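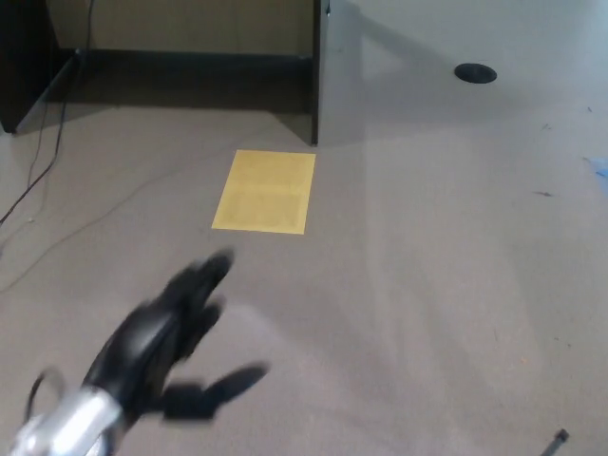

Thank you for the answer about the envelopes for the Tamport mailing. I checked our supply again this morning, and we have 85 of the large ones left. They are the yellow kind, like the one lying flat on the carpet in front of the desk — please do not order white.

> We need 33 envelopes for Tamport and 11 for Sollilano.
> Can you also look for a better place to keep them?

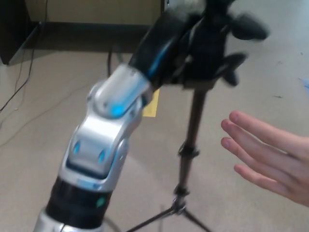 For the place, I would suggest the upper shelf in room 3005. The Cumex folders can move one shelf down, if everybody agrees.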